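Prendale Joint Works Group
Minutes of the November meeting, held after the visit to Durnberg

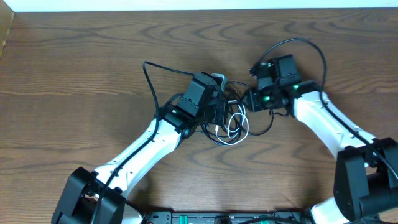

Present: Solveig Dahlgren (chair), Retno Hartono, Rongrong Xia, Lihua Du (minutes). Zhuoran Xiao joined from item 3.

1. Minutes of the last meeting
Agreed, with one change. The quote for the packing bench was for supply only and did not include fitting. Lihua to correct the copy on the shared drive.

2. Report on the visit to Durnberg
Four members went. The visit was due to start at 10 and started late, as the group before us was still in the room. We were given a talk, then the demonstration of the two-arm table unit, then questions over coffee.

Retno gave the report. The arms are smaller than the brochure led her to expect and sit on an ordinary-looking table with their cables running along the outside. The task shown was passing a small part from one gripper to the other and setting it down. It was done 6 times while we watched. On 2 of those the part was dropped and the presenter put it back by hand, talking throughout. Retno said the presenter was pleasant and knew the subject, but that most of the talk was about what the unit will do next year.

Rongrong thought this a little hard on them. The handovers that went well went very well, and she had not seen two arms work so close together at that size. She would not want to lose sight of it on the strength of one morning.

Solveig said she had asked three times what happens when the part is not where the arms expect it to be, and had been told three times that this was a good question. She asked for that to be minuted.

Lihua raised the wiring. There was a good deal of loose cable at the gripper end of both arms, and she could not see how it would last a shift in our shop, where things get caught on things. Durnberg's answer was that a tidier version is planned. No date was given.

Cleaning was also asked about. The presenter did not know and offered to write to us. Nothing had come by the time of this meeting.

3. Whether to take up the trial
Durnberg have offered a unit on trial at our Kavberg site. We would supply the table, the power, the floor space and a member of staff to look after it. They would supply the unit and one day of training.

Zhuoran, who would be the one to lose the floor space, asked what job it was meant to do. There was some discussion of this. Sorting the small fittings was suggested, but those come in mixed and greasy and nothing like the part used at the demonstration. Loading the label tray was also suggested. Zhuoran said that job takes one person a short part of each morning, and that person also answers the phone.

Rongrong said that if we only ever look at jobs we already do cheaply we will always say no. A trial would at least teach us something. Zhuoran agreed but said it would be teaching us on his floor.

Solveig was not willing to go further on the present evidence. A demonstration set up by the seller, with a part picked by the seller, tells us what the seller wants us to know. She would look again if we could bring our own parts and stand there while they tried them.

Retno said the offer letter is also unclear on who pays if the unit is damaged. She read the paragraph out twice and those present took it in two different ways.

Agreed: no trial for now. We will ask for a second visit using our own fittings, straight from the bin and not cleaned first.

Rongrong asked for it to be recorded that she would have said yes to a short trial.

4. Lei feeder
Still stopping. Zhuoran has changed the belt and it runs better when cold. He wants to get the engineer back before any money is spent on new equipment of any kind. Agreed.

5. Any other business
The side door at Kavberg is sticking again.
Travel claims for the Durnberg visit to Lihua, with receipts. Parking there was not free, whatever the invitation said.

Actions
Retno - write to Durnberg about the second visit, the damage paragraph and the cleaning question
Zhuoran - fill a box of mixed fittings and keep it as it is; call the Lei engineer
Rongrong - find out if any other firm is using the two-arm unit on real work, and ask if we can speak to them without Durnberg present
Lihua - correct last minutes; travel claims

Next meeting to be set once Durnberg reply.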